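The left gripper let go of things on Moro and I blamed the wrong part

Jun 27, 2026

Moro is what we call the two-arm cell at work. The task we had it on is dull. Pick up a piece of fruit from the board, put it on the plate, go home, repeat. It had run that way since November with nothing worse than a bruised tangerine.

Then the left gripper started opening on its own. It would close on the fruit, lift, and somewhere on the way over, the fingers would spread. No fault on the pendant, no warning in the log. It happened 3 times in one afternoon, and the third time the fruit rolled under the other arm while that arm was moving. I hit the stop. Nothing got hit, but I didn't like how long it took me to reach the button.

So I put both arms over the table, drove them by hand, and went through each gripper by itself. 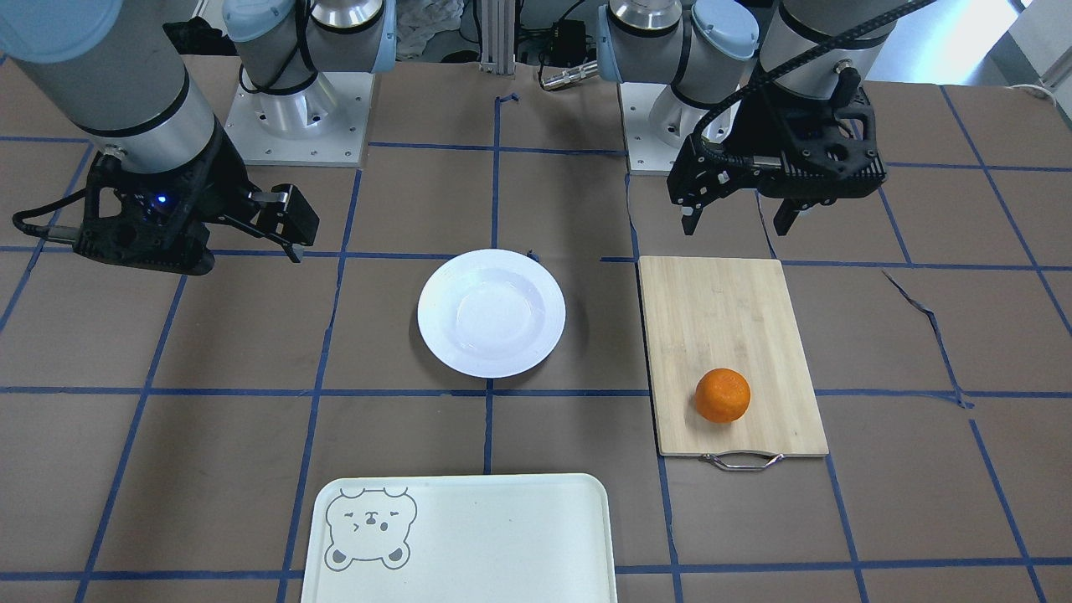 What I checked first

Fingertips, then grip force, then the controller settings. The fingertips were fine. Grip force was set to 40 on both sides and read back as 40. I swapped the left and right gripper configs and the fault stayed on the left, so I wrote "bad gripper" on the job sheet and asked Giltmont for a replacement. That cost us 4 days.

The replacement did the same thing on its second lift.

I should have looked at the cable before ordering anything. The left gripper's cable bends hard when the wrist turns past a certain angle, and our path to the plate went through that angle every time. With the arm parked, the line tested good. With the wrist turned and the cable pulled tight, the signal dropped for up to 400 milliseconds. The gripper treats a lost signal as a command to open -- that is the default, and I had never changed it.

Two faults, then. A worn cable, and a default that drops whatever you are holding when the cable goes. The second one bothers me more. A tangerine is nothing, but we had a metal part planned for the next job.

I replaced the cable, rerouted it with more slack, set loss of signal to hold and stop the arm, and moved the stop button to the near side of the table. Then I went back to single-arm lifts, at low speed, over the board.

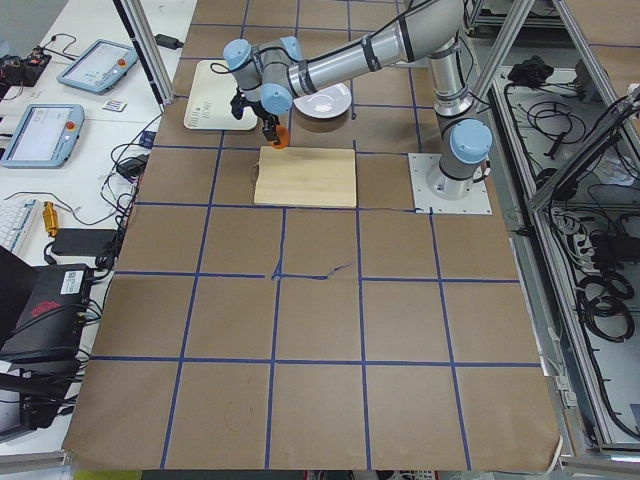

Gorazd Milošević wrote to me that hold on signal loss has its own problem: if a finger or a glove is in the gripper when the line goes, it stays there. He wants a manual release within reach before anyone works near the arm with that setting on. I agree with him, and it goes on the list ahead of the metal part.

The original gripper is back in its box with "bad gripper" crossed out. I still need to call Giltmont about the return.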